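Rules on the Wall, Fruit on the Table: A Visit to the Tinuretti Open Day
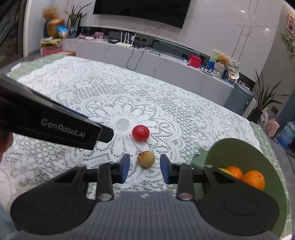
Does a safety rule for hand-held grippers have to look like the rule for a robot arm?

Mostly it should be shorter. A tool that a person carries has no motor driving it across the room, so fencing and stop buttons matter less than pinched fingers, tired wrists, clean contact surfaces and what happens to the recordings afterward. A code that spends most of its pages on the first kind of danger was probably copied from somewhere else.

I went to the Tinuretti open day on January 23, 2021, with that question already in my head, having read the code of practice they sent out beforehand. It has 5 chapters. Two of them cover machinery guarding, emergency stops and floor markings, and you could swap in the name of any packaging plant without changing a sentence. The chapter on hand-held work fits on one sheet. I printed that sheet and left the rest at home.

Tinuretti collects handling demonstrations. People use grippers to move ordinary objects around, and the recordings go to customers who train robots on them. Much of the work is done in furnished rooms and homes, on real tables with real clutter, which the company says gives better material than a bare bench. I can believe that. A cherry tomato on a lace tablecloth is a harder thing to pick up cleanly than a block on a board, and there's a big openwork flower pattern waiting to catch on anything you drag across it.

That tablecloth bothered me more than it seemed to bother anyone else. The one-page chapter says work surfaces should be "stable and free of loose coverings." The cloth was lace, with a green gridded cover under it. I asked our guide, Esperanza Ruiz-Ortega, whether that counted as a loose covering. She said the rule had been written for benches and was read "with judgment" elsewhere. I asked whose judgment. The session lead's, she said, and she made a note, which I took as a good sign until I saw that she was noting everything anyone asked.

To be fair to her, she was the best part of the day. She has a way of giving you the official answer and then waiting to see if you'll accept it. When I didn't, she usually had a second one.

We got the briefing first. It lasted longer than it needed to and included a slide about the distance to keep from a moving arm, though none of the tasks we were shown used one. Then came the part I had gone for, which is how two people should share a table. The rule says that when two grippers are working near the same object, one operator leads and the other holds still until told. I like this rule. It's plain, it can be checked by watching, and it deals with something that could really happen, namely somebody's knuckles between two sets of jaws. With a thing as small as a cherry tomato on the table, the space for hands goes quickly.

What I couldn't find out was how they know it's being followed. There is a sign-off form. The session lead ticks a box saying that the lead operator was named before the start. A tick tells you that somebody had a pen. Ruiz-Ortega's second answer was that reviewers go back through the recordings and flag overlapping movement, and that they had been through 1,983 sessions so far against a first target of 2,000. I asked how many had been flagged. She didn't have the figure with her. She promised to send it.

Food handling came next. Fresh fruit turns up in a lot of the tasks, and the code treats it in two lines: pads are to be wiped before a session that uses food, and the food is not to be eaten afterward. Sensible enough. A visitor from Stedero, who do something in catering equipment, wanted to know what the pads were to be wiped with, because some cleaners leave a film and a film changes the grip. The code doesn't say. In her trade, she told us, an instruction like that would be sent back the same morning. There was a short silence and then coffee.

Over the coffee I got talking to a man from Jerkance who thought I was being hard on them. His point was that most small outfits in this line have no written rules at all, and that one decent page beats none. I'll give him that. But the page was being shown to us as a model for others to adopt, under the heading "Toward a Common Standard," and once you say that, people are entitled to read it closely. He also said nobody gets hurt picking up a lemon. I'd like to see that in numbers before I repeat it.

The afternoon session on privacy was the weakest. If you work in living rooms, you record living rooms. You get shelves, photo frames, boxes, bags, whatever is behind the table. The code asks operators to "consider the background." I've turned that phrase over several times – consider it and do what? Move the things? Ask the householder? Blur it later? The householder signs a consent form, and I asked to see a blank one. It runs to a page and a half and covers payment, insurance and breakages in detail. Personal items in view get one sentence, which says that reasonable care will be taken.

Abernathy, the consultants who drafted the code, had sent a speaker for the closing half hour. He told us a revised edition is planned for February, with comments invited until then. I've sent mine:

Cut the two guarding chapters, or move them to an appendix for sites that have arms.
Say what a loose covering is, and say whether a tablecloth is one.
Name the wipe.
Replace "consider the background" with an instruction somebody could follow.
Publish the flag count for shared-table work.

The leader rule I'd leave exactly as it stands.

Getting there was easy enough, parking is behind the building, and the lunch was sandwiches. If you go to the next one, ask for the full code in advance, as they only hand out the summary at the door. I'm still waiting on the flag count and will add it under this report when it arrives.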